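Shared Locker Use and Labeling in the Second-Floor Corridor
Student Project Report, Godoy Hall Facilities Studies Group

Abstract

This report presents the results of a student project on the use of shared lockers in Godoy Hall. The project examined how lockers are assigned, how easily users find the correct door, and how often doors are left open after use. Work was carried out over one term and completed in June. The group reviewed the existing assignment list, observed the lockers during regular building hours, and collected written comments from users. The report recommends changes to the assignment list, a modest change to the labels on the lower row, and a short closing check at the end of each day.

1. Introduction

Godoy Hall provides lockers for students who do not have a desk or a lab bench of their own. The lockers are used for coats, books, lunches, project materials, and, during the exam period, almost anything that will fit behind a door. Demand is higher than supply in the fall and falls off sharply toward the end of the academic year.

Before the present project, the lockers had not been studied in any organized way. Complaints reached the building office from time to time and were handled one by one. The most common complaint was that a user had found another person's belongings in the locker assigned to him or her. The second was that doors had been left standing open into the corridor.

The group was asked to look into both matters and to propose measures that would not require new furniture. The building office made clear at the outset that replacement of the lockers was outside the scope of the project.

2. Background

The lockers were installed when the second floor was refitted. The building contains 260 lockers in total, divided among several banks. Each bank carries its own run of numbers, and the first digit of every number refers to the floor. The letter that follows refers to the bank. The last digits identify the individual door.

Assignments are kept in Ivness, the records program used by the building office. A student applies for a locker at the beginning of the term and receives a number by e-mail. The bank discussed in this report is bank D. It was selected for its location beside the main stairs, where traffic is heavy between classes and an open door is most likely to be in someone's way.

Earlier reports by other student groups dealt with seating and with the recycling station. Neither addressed storage. The group did find a useful discussion of numbering systems in the Camotex handbook, which is kept in the building office and covers shelving, key cabinets, and mail slots. Several of its suggestions are taken up in Section 6.

3. Method

The project was carried out in three stages.

In the first stage, the group compared the assignment list in Ivness with the doors themselves. Each number on the list was checked against the printed label on the door, and any difference was written down. The contents of the lockers were not examined at any point. Where a door was found open, it was left as found until the observation had been recorded and was then closed.

In the second stage, the group observed bank D during the periods before and after class. Observers stood at the far end of the corridor so as not to obstruct users. They recorded whether a user went directly to a door, whether the user tried more than one door, and whether the door was closed afterward. Observation periods were kept with Timer, a simple scheduling application already in use for study room bookings.

In the third stage, users were invited to leave written comments in a box outside Room 3020. The comment form asked for no names and contained 4 open prompts, dealing with the label, the handle, the size of the locker, and anything else the user wished to raise.

4. Description of the Lockers

The doors in bank D are flat and off-white, with a matte finish, and are separated by thin dark seams. They have no decoration of any kind. Each door carries its number in black serif letters and a black handle recessed into the face of the door. Nothing projects from the surface when the doors are closed, and this was considered an advantage in a corridor of limited width.

Numbers in the bank run down before they run across. Locker 2D08 is directly beneath 2D07, and 2D11 is found in the upper row to the right. A user who expects the numbers to increase from left to right along a single row will therefore look in the wrong place at least once.

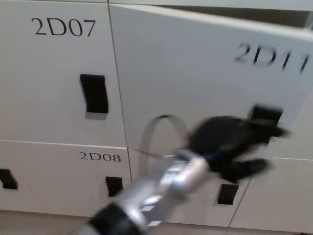

This page was last changed on 2023-08-10.

The labels are not all placed in the same way. On 2D07 the number is near the top of the door, slightly left of center, while on 2D08 it is near the top right and is printed smaller. The group regards the difference in size as the more important of the two. A person standing close to the lockers reads the upper label first and may not look down at all.

The handles are of one general pattern, a dark vertical recess with an angled or notched lower edge. Users commented favorably on them. The contrast between the black recess and the pale door makes the handle easy to find, even when the user is carrying something and can spare only one hand.

5. Findings

5.1 Assignment list

The assignment list was found to be largely correct. Differences between the list and the doors fell into 2 groups. In the first, a locker had been given up during the term but was still shown as assigned. In the second, a number had been typed incorrectly, so that a student had been sent to a door already in use by another person. The second kind of error accounts for most of the complaints about belongings found in the wrong locker.

5.2 Finding the correct door

Returning users went directly to their lockers with few exceptions. New users were slower. The usual pattern was to find a nearby number in the upper row, move one door to the right, and pull the handle before reading the label. When the door proved to be the wrong one, the user stepped back and then looked at the lower row.

Written comments support this observation. One user wrote, "I walked past my locker for a week because I was looking along the top." Another asked that an arrow be placed at the end of the bank. Several users said that they no longer read the labels and simply remembered the position of the door.

5.3 Doors left open

Doors were left open in both rows, though more often in the upper one. A slightly open door is easily missed by the person who has just used it, since the corridor lighting is even and the doors are all the same color. From the side, the gap along the edge of the door is much easier to see. Viewed at an angle, the number on an open door is also harder to read, and this adds to the difficulty of finding a neighboring locker.

Users did not report theft. The principal objection to open doors was that they narrow the passage at the foot of the stairs during the busiest minutes of the day.

5.4 Size and contents

Comments on size were mixed. The upper lockers were generally considered tall enough for a winter coat. Users with art portfolios or musical instruments said that no locker in the bank was suitable and asked whether a separate storage room could be opened. The matter was referred to the building office and is not considered further in this report.

6. Recommendations

The group submits the following recommendations to the building office.

The assignment list should be compared with the doors at the start of each term. Lockers that have been given up should be released in Ivness on the same day. Numbers sent to students by e-mail should be copied from the list and not typed by hand.

Labels on the lower row should be reprinted at the size used on the upper row. All labels should be placed in the same position on the door. The Camotex handbook recommends the top left for doors hinged on the left, and the group sees no reason to depart from that practice after the hinge side of each door has been confirmed.

A small plan of the bank should be posted beside the stairs, showing that the numbers run from top to bottom.

The evening round of the second floor should include a walk past bank D, during which open doors are pushed closed. No record of individual lockers need be kept.

7. Limitations

The observations cover a single bank and a single term. Use of the lockers in the fall, when most assignments are made, was not observed. The comment box was placed at some distance from bank D, and it is likely that users of the nearer banks are overrepresented among the replies. The group did not test the proposed labels, and their effect on new users remains to be studied.

8. Materials on File

The comparison sheets, the blank comment form, and a draft of the bank D plan have been deposited with the building office. Completed comment forms will be kept until the end of the coming academic year and then destroyed. Requests to consult the materials should be made in writing.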